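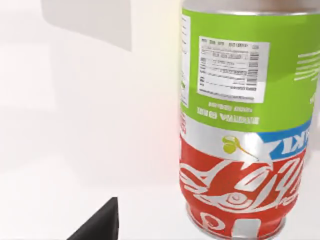
Slide 1. What we showed at the open day

Welcome people. Give the name of the lab (Jisteck) and say we had the Girard building open from 10 in the morning until 3. Say I'll talk for twenty minutes and take questions at the end.

Leave the can on the screen while people sit down. Mention that it's a simulator render and that the black point at the lower left is one finger of the gripper. The print on the can is upside down. Ask who noticed.

Slide 2. Why a drink can

Visitors know what one weighs and how it feels to pick one up. They don't need any background to tell a good grasp from a bad one.

Cans are harder than they look. Shiny metal rim, curved side, colours that bounce onto whatever is next to them. Go back to the first slide for a second and point to the pinkish glow on the white just left of the can. That comes off the red print. We left reflections like that switched on in the simulator.

Slide 3. The programme for the day

Three stations. Simulator in the front room, the real arm in the workshop, posters in the hallway. Some 1,000 people came through. The workshop holds far fewer than that, so there was a lineup most of the day and the simulator station ended up being the main event for a lot of families.

Next year: put the simulator closer to the door and the coffee farther from it.

Slide 4. The simulator station

One screen, one keyboard, one chair. Visitors pressed a key to start a new attempt and watched the arm try to pick up the can and set it in the marked spot. We ran 1,043 attempts over the day. The can was placed properly in 436 of them.

Pause here. People will do the math. It's well under half, and we told visitors that at the door.

The settings were made difficult on purpose. Every attempt changed the position of the can, the lighting and which end was up. The version we use for daily testing is easier and I am not quoting its numbers tonight.

Slide 5. What goes wrong

Most common: the fingers close a bit too early and tip the can. Second: the arm comes in too low and pushes it along the table. Third: it holds the can and never lets go. Kids liked that one best.

Play the short clip of the tipping, no sound needed. If it won't play, skip it and describe it.

Slide 6. Questions visitors asked

Does it know what's in the can? No. It doesn't read the label.

Does it matter if the can is upside down? For the grasp, not much. For placing it the right way up, yes, and we don't do that yet.

Can I try it at home? The Trivunia demo files will be posted in August.

Slide 7. Thanks and questions

Thank Ladach for lending the second screen. Contact address is on the slide. Leave it up during questions.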